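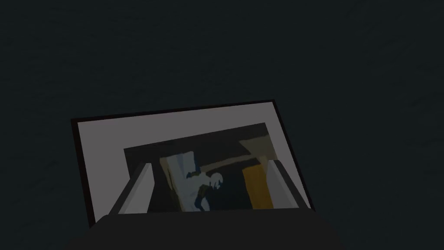
Início | Edição atual | Números anteriores | Normas de submissão | Contato

4.3 Falhas de orientação junto a superfícies planas

Dos 720 episódios executados no simulador Nindov, 409 foram concluídos sem intervenção do supervisor de segurança. Os 311 restantes terminaram em parada, e a análise desta seção limita-se a eles. O alvo, em todos os casos, era um quadro emoldurado, e a tarefa consistia em aproximar a garra de dedos paralelos até a distância de preensão sem tocar a superfície de fundo.

A falha predominante teve origem na estimativa de pose. O módulo Omik calcula a normal do plano a partir dos contornos retangulares visíveis. Quando o corpo da garra oculta a parte inferior da moldura, o ajuste passa a depender de poucos segmentos, e a normal estimada pode inverter-se entre dois ciclos consecutivos. O controlador interpreta a inversão como deslocamento do alvo e comanda uma correção de punho em direção à superfície.
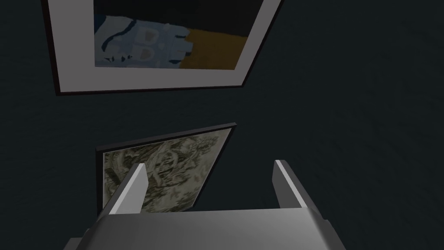 Figura 7. Garra e quadros em ambiente simulado, em vista oblíqua.

A textura pouco contrastada do fundo agravou o problema, pois não oferecia pontos de apoio suficientes para a verificação independente do plano. Também se registraram trocas de alvo quando duas molduras eram detectadas no mesmo ciclo. Nessas condições, o critério de associação adotado por Koster e Mulder favoreceu o contorno de maior área, ainda que incompleto.

O limite de força, herdado da configuração Evville, só atuava após o contato. Em uma célula física, tal comportamento constituiria violação da distância mínima de separação. Recomenda-se, portanto, suspender o movimento sempre que a normal variar além da tolerância em um único ciclo e exigir nova observação a partir de pose recuada. A alteração foi incorporada ao controlador por Sem Kramer; sua avaliação é apresentada na seção 5.

Última atualização: sábado, 28 de março de 2020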